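Wednesday, late

Woke at five with the second paragraph of chapter 11 running through my head, complete with what seemed at the time to be a very fine semi-colon. Lay there admiring it. By the time I had found my glasses and something to write on, the semi-colon was all that remained. I wrote it down anyway. It is on the back of the gas bill now, waiting for a sentence to come and stand on either side of it.

Word count at the start of the day: 299 for the chapter. I mention this because I told the Erraji lot last month that I was "well into" the third act, and they all nodded kindly, the way you nod at somebody who says they've given up biscuits.

Made tea. Read yesterday's work. Took out "suddenly". Put it back. It is a sudden thing, a man falling through a conservatory roof, and I don't see why I should go round the houses to avoid saying so. Then remembered the talk I gave at the library in which I was very firm on the subject of "suddenly", and took it out again on moral grounds.

The novel, for the benefit of whoever clears this house, is still called The Nornden Ferry, though my agent thinks "ferry" makes it sound like a book about timetables. I pointed out that a good third of it is about timetables. There was a silence on the line. She then asked whether Nornden was a real place, and I said no, and she said in that case couldn't it be somewhere warmer. I have given this some thought. The plot depends on fog, a frozen bolt and a woman who will not take her coat off. I suppose they could all be on holiday.

Post came at ten. One seed catalogue and one envelope from Edar, who have had the short stories since the autumn before last. I left it on the stairs until eleven, to show it I wasn't bothered. Inside was a printed slip thanking me for my interest and hoping I would consider subscribing to their magazine at the reduced writers' rate. Nothing about the stories. So they may still be under consideration, or they may be under somebody's coffee, and I am invited to pay to find out which. I have put the slip in the drawer with the others. The drawer no longer shuts, and I have begun to take a sort of pride in it.

I used to keep a proper record of submissions, with columns. Date out, date back, remarks. The remarks were meant to be the editor's but over the years they became mine, and when I looked through it at Christmas I found I had written "philistine" against a woman who has since won two prizes and once gave me a lift to Crewe. The record has been discontinued.

Back upstairs and wrote solidly until lunch, by which I mean I wrote for twenty-odd minutes and then looked up ferries. Do you know, there are people who will tell you everything about the bow doors of a boat that was scrapped before I was born, and who get quite short with one another over the paint? I was very happy there. I have a whole page of notes on mooring ropes and shall use perhaps one word of it, and some reader in Fife will write to tell me that the word is wrong.

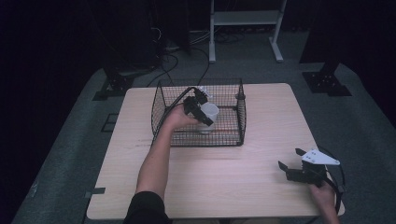
Lunch was cheese. Then the telephone, and it was Mark Anthony Dizon, wanting to know if I had finished with his manuscript. I have had it since Easter. It's a big thing, 511 pages, a family saga with a map at the front and a list of characters that has its own footnotes, and I said yes to it in a weak moment at the end of a party. I told him I was taking my time over it. This is true. I am on page 30.

The maddening part is that it's good. If it were bad I should have finished it in a weekend, written him two sides of cheerful lies and gone back to my own work feeling marvellous. As it is, every time I pick it up I read three pages, come across something like the grandmother counting the spoons back into the box after the funeral, and have to go and stand in the garden. I have been trying to write a grandmother for four years. Mine keeps making soup.

He was very nice on the phone. He said there was no hurry at all and then told me the date of the competition he's entering it for, and I wrote that down on the gas bill too, next to the semi-colon. He asked how mine was coming on. I said it was in a fallow period. He said he loved that, the idea of fallow, the soil getting its strength back, and could he use it. I said of course. That makes two good things he has had off me this year, if you count the title, and I do count the title.

Spent the early part of the afternoon in the company of Celero, which is the writing program my nephew put on the computer so that I would stop losing things. It has a corkboard. It has index cards in six colours. It has a small green bar that creeps along the bottom of the window as you approach your daily target, and a cheerful noise for when you arrive. I've never heard the noise. I know of it only by reputation. Today I got the bar up past halfway and then decided the conservatory scene belonged in chapter four, dragged it there and watched the bar slide all the way back to nothing. I hadn't deleted a word. As far as Celero is concerned, however, I have spent this afternoon doing the opposite of writing, and I can't say it's being unfair.

The scene does belong in chapter four, I think. The trouble is that the man who falls through the roof is not introduced until chapter seven. I could bring him in earlier. Or he could simply fall through the roof without being introduced, as people presumably do, and the others could find out who he was while they were picking the glass off him. Rather like that. Wrote it on a pink card. Then couldn't remember what pink was for and had to go back through the lot. Pink, as decided by me in February, is for "weather".

Group this evening in the room over the Erraji café. Five of us came, the rain having seen off the poets. We did the exercise where you write for ten minutes starting from a smell. Mine was creosote, and so was that of the man next to me, and we spent the ten minutes each sheltering our page with an arm like boys in a spelling test. His had a dead brother in it. Mine had a fence. He read first, naturally, and then everyone turned to me with their eyes still wet and I read out my fence.

After that came a long discussion of whether you can have a prologue any more. Strong feelings. It was put forward that readers skip them, and that editors hate them, and that if the thing is important you should call it chapter one and if it isn't you should leave it out. I said nothing, having a prologue. It's eleven pages long and set ninety years before everything else, and contains a goat. I love it very much. On the bus home I tried calling it chapter one in my head, to see how it felt, and it felt like a prologue in a false moustache.

Somebody asked, while we were putting the chairs back, why any of us bother. It was said lightly, with a coat half on. There was a bit of laughing and then nobody did answer, and we all went down the stairs rather quickly. I've been turning it over since. I could say it was for the money, but I had my royalty statement in the spring and it would have bought us all a scone, provided we shared the butter. I could say I had something to tell the world. The world has had several chances to ask.

What I kept thinking of was the bit this morning before I was properly awake, when the paragraph was all there. I don't believe it was as good as it seemed. They never are, the five o'clock ones; I once got up and wrote down the secret of the entire second act, and in daylight it said "more doors". But for as long as it lasted I'd have swapped it for nothing, not even Mark's grandmother, or not unless he threw in the spoons.

Anyway. Came in, fed the cat, opened the laptop to put the pink card right and ended up doing the fall through the roof from the top, with no name for him, just boots and then the rest. It went along quite well. I've left it in the middle of a line so there'll be something to pick up tomorrow, which was the advice of a writer much better than I am, who probably also wrote down what the rest of the line was going to be.

Must ring the gas people. I appear to need that bill.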